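Packing cubes vs. just rolling everything, 8 days, carry-on only

marlo_in_transit wrote:
Okay so I leave in August for 8 days and I've sworn I'm not checking a bag this time. Last trip I paid for checked luggage both ways and then wore the same two shirts the whole time, so lesson learned (maybe). I've got the Walomen carry-on, the older one with the stiff zipper, and my sister keeps telling me to buy packing cubes. Are they worth it? Or do I roll everything like my dad does and call it a day? I'd love to hear what you all do, step by step if you've got the patience.

tinycloset wrote:
Cubes, cubes, cubes! I fought it for years and then got a Bresier set on clearance and I'm never going back. My order goes like this:

1. Lay out every single thing the night before, then put a third of it away. You won't miss it.

2. Fold soft tops the long way first, so you get one long strip, and do the short folds after that. Way fewer creases across the front.
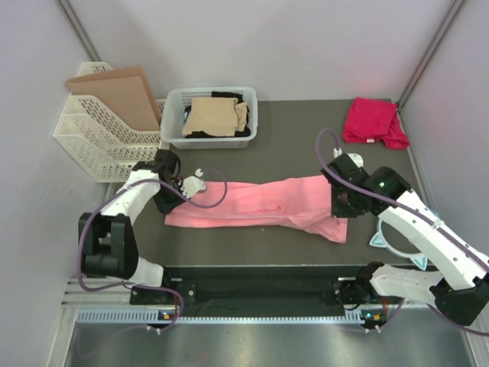 3. Pants go in flat at the bottom of the case, with the legs hanging out over the side. Fold the legs back over the top once everything else is in.

4. Socks inside shoes. Always.

5. Cubes last, the heavy one down by the wheels.

Takes me less time than finding my passport – which is a whole other thread.

GervasioP wrote:
Going to disagree with step 2. Long strips are great for tees, but anything with a collar comes out looking like you slept in it. I fold those around a thin sweater and they do much better. Also, cubes don't save space. They're fabric boxes! Your clothes are the same size inside them. I rolled for a two-week trip with the small Rangel backpack and had room left for a jar of jam and a pair of sandals.
– Gervásio Pacheco

tinycloset wrote:
Gervásio, I never said they save space, I said I'm never going back, haha. It's about not dumping the whole suitcase on the hotel bed every time I want clean underwear. And who's bringing collars on vacation?

GervasioP wrote:
Me. I like a nice dinner.

oldduffel wrote:
I'm with the roller crowd, mostly. Thin knits get rolled, sweaters get folded, jeans get worn on the plane, end of story. My one fussy thing is getting the cloth smooth before I start, otherwise you're rolling the wrinkles right in. 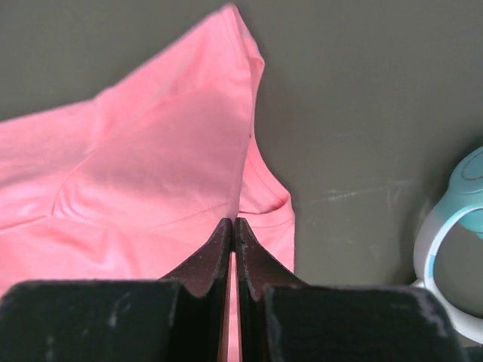 Pink knit, hem band showing along the fold.

And marlo, please weigh the bag at home. I got stung at the gate over a pair of boots and I'm still mad.

marlo_in_transit wrote:
Oof, good call on weighing it. So it sounds like cubes if I'm messy (I am) and rolling if I'm trying to fit more in (I also am). Can I roll things and put them IN the cubes? Is that allowed?

pepperjack_kim wrote:
Totally allowed, that's what I do! Roll, stand them up on end like little burritos, zip. The only thing I'd add is don't do it on the bed. I packed on a squishy mattress for years and everything came out lopsided – a hard table is so much nicer.

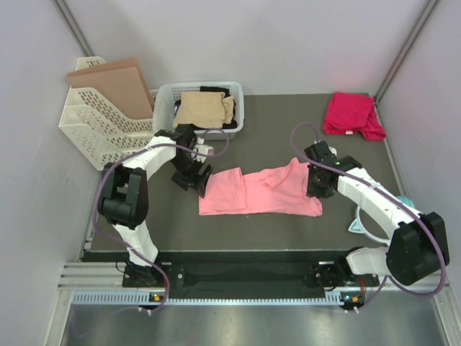
Pink top on the gray table, white basket nearby.

I also keep one cube empty for dirty laundry. By the end of the trip it's the fullest one.

oldduffel wrote:
A grocery bag does the same job for free.

pepperjack_kim wrote:
A grocery bag rips. Ask me how I know.

marlo_in_transit wrote:
Going with rolls in cubes. Ordered the medium set a minute ago, so if this goes badly I'm blaming Kim. Will report back when I'm home!

Related threads
Birkness duffel: does the strap squeak for anyone else? (126 replies)
Best shoes for one-pair travel (249 replies)
Solid shampoo leaked, somehow (2 replies)
Rangel backpack as a personal item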